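Rule 5

The arm at Nirneo moved tubes between two racks, and Arif Jayawardena was hired in August to write down how people should behave near it. 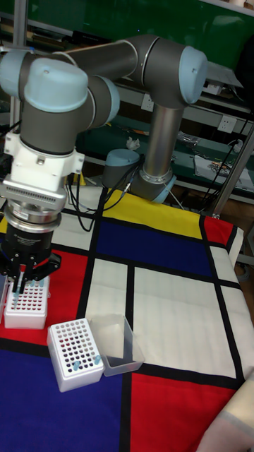 1. What the old rules said

The old rules fit on one sheet. Keep hands out while the arm is moving. Log every stop. Don't change the grip force. Call Skellulix before opening a joint. The fifth rule said only: Ask Fakir.

"Who's Fakir?" Arif asked.

"He left," said the woman at the next bench. Her name was Ploltomen on the badge, but that was the name of the company that had sent her. She never gave him another one.

He read the stop log that afternoon. It had 1204 lines in it. Most were a time and a set of initials. Beside a few of them someone had written "reached in," and beside one, in smaller writing, "reached in, it waited."

2. What he saw

Arif sat by the table until 11 at night and watched. The fingers came down on a blue cap, closed, lifted, and went across. Again and again it did this and he had nothing to write.

Then a tube went in crooked. The woman from Ploltomen put down her pen and reached over the front rack to straighten it. She hadn't pressed anything. The arm stopped with its fingers open, well above her hand, and stayed there until she had sat down again.

"You have to press stop first," Arif said.

"I know."

"It's the first rule."

"It always waits."

"The standard doesn't say it can be trusted to wait. It says you press stop."

She thought about this. "Fakir used to say that too," she said. "Then he'd reach in."

Arif wrote the time in the log, and her initials, and after that he wrote "no stop pressed."

3. What he wrote

The new rules took him most of a week. He moved the stop button to the front of the table, where a person would have to pass it to get to the racks. He put in a line on training and a line on who could restart the arm — one person per shift, by name. He set a speed limit for when anyone was seated at the bench. Skellulix sent a man to check the limit, and the man signed for it.

That left the fifth rule. Arif crossed out Fakir and tried his own name. He looked at it for a while. Then he took it out and wrote: If you don't know, press stop and leave it stopped until somebody does.

He taped the sheet up beside the bench. The woman from Ploltomen read it standing, with her coat on.

"It's longer," she said.

She pressed the button before she leaned over to get her pen.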